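Pre-Session Check, Handheld Gripper Station, with My Comments

4 min read

I ran this one myself at 8:40 before the first block of Floltness demos. Svend asked for comments on every line this time, so you get comments on every line. Skip to item 7 if you only care about tracking.

1. Jaws open and close fully, both hands. PASS
Left one is smooth. Right one had a bit of grit in the slide — I blew it out and it's fine now. Please don't oil these, Preben, I know you want to.

2. Harness straps snug, mount doesn't wobble. PASS
I did the jump test (two hops, then wiggle the mount). The shoulder strap creeps on anyone shorter than Fedir, so re-tighten after the first block.

3. Marker faces clean, flat, no peeling corners. PASS WITH NOTE
One corner on the spare set is lifting. We lost a whole afternoon to that in December, when the pose estimate drifted and we blamed the policy! The spare set stays in the drawer until it's reprinted.

4. Cables and power strips. NEEDS WORK
Cables on the table are my least favorite thing about this station. Anything long should run off the back edge and get clipped. Plugs hanging over the side, same deal. I've asked for clips.

5. Floor around the operator. NEEDS WORK
Bottles and bags go on the shelf, please, mine included. You're looking at your hands the whole time and you will step on something. Caution tape on the floor means keep chairs on your side of it.

6. Storage and logging. PASS
Room for more than 1,000 episodes. The logger still names the first file wrong after a restart, so start and stop once before you record for real.

7. Tracking check, both grippers. PASS
Hold both out over the table, wait for lock, then sweep slowly left to right. Of the 500 episodes in the last Urkar batch, 464 passed the filter, and the ones we threw out were mostly fast wrist turns where the markers went out of view. So go slow on turns. Bergþóra trained on the filtered set and on the full set, and the filtered one did better on the block pickup even with less data, which surprised me quite a bit. I'd like to see it repeated on the Kurup task before we put it in the writeup.

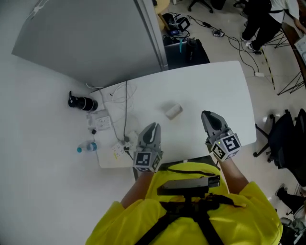
Item 7: both grippers held out over the table, block placed at an angle.

8. Block start position. PASS
Vary the angle every episode. If you catch yourself setting it down the same way each time, use the random list taped inside the binder. The early Limolier set had 305 episodes with the block nearly square to the table, and the trained policy was pretty hopeless with anything diagonal.

9. Operator breaks. OPEN
The sheet says every 30 episodes. My forearms say 20. Masaru, can we change the sheet?

Items 4 and 5 need a recheck before the afternoon block. Fedir has the clips.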